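Four nights in Huerta, and the boat that almost did not go
1/4/26

I promised in my last post that I would write down our December trip before I forget the details, so I am doing it now with my notes on the kitchen table. Some of them are hard to read because I wrote them on a bus.

We chose Huerta because of the birds. My wife saw a short film about the salt ponds there two winters ago and she kept the name on a paper on the refrigerator. I wanted a warmer place. We talked about it for many evenings, and then one night the plane tickets became cheaper and I gave up. I am glad I did.

How we got there

There is no direct flight. We landed in Trangate after midnight, slept five hours in a hotel beside the airport and took the morning bus. The road goes along the coast for 31 miles and then turns up into the hills, where it becomes narrow. If your stomach is weak, sit in front. I sat in the back and I regretted it.

Our guesthouse was called Flelora. It has six rooms, thick walls and a heater that you must switch on one hour before you want to be warm. Breakfast was bread, eggs and a jam made from some orange fruit whose name I asked two times and still did not catch. The coffee was weak, but they let us fill our thermos with it, and at six in the morning by the ponds I did not complain.

The boat

The main thing we paid for was the half-day boat to the outer island. We booked with Drerard, which is a small company with one office near the fish market. The price was higher than I expected — 300 dollars for the two of us — and there is no refund if the birds do not come. There is a refund if the wind is too strong.

On our first morning the wind was too strong. On the second morning also. They told us to come back at seven the next day and to bring more clothes than we had on. I bought a wool hat in the market, a very ugly one, and I wore it every day after that.

The third morning we went. The sea was still rough and two other passengers stayed with their heads down the whole way. But when we came behind the island the water became flat, and there they were, all along the rocks and on the water between them. The guide said that the last winter count was 2,382 birds. I cannot say if we saw all of them. My wife did not speak for maybe ten minutes, and for her this is a long time.
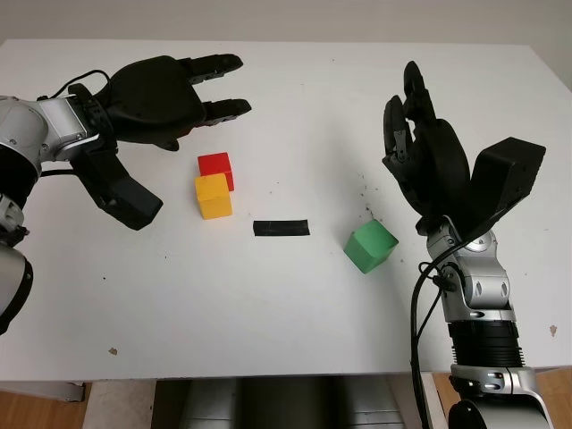 Things I would do differently

I would stay one more night, because with the wind you need spare days. We had only one left after the boat, and we used it for the hill path above the town. It climbs 1,000 feet and the sign says two hours. We needed three and a half, with stops for the knees.

I would also bring cash. The card machine at Flelora worked once and then never again, and the bank in town closes at noon.

And I would pack real gloves. Mine were the thin kind for touching a phone, and on the boat they were the same as nothing.

My wife is still sorting her bird list and she does not agree with me about two of the ducks. I will put the list in the next post when we have decided.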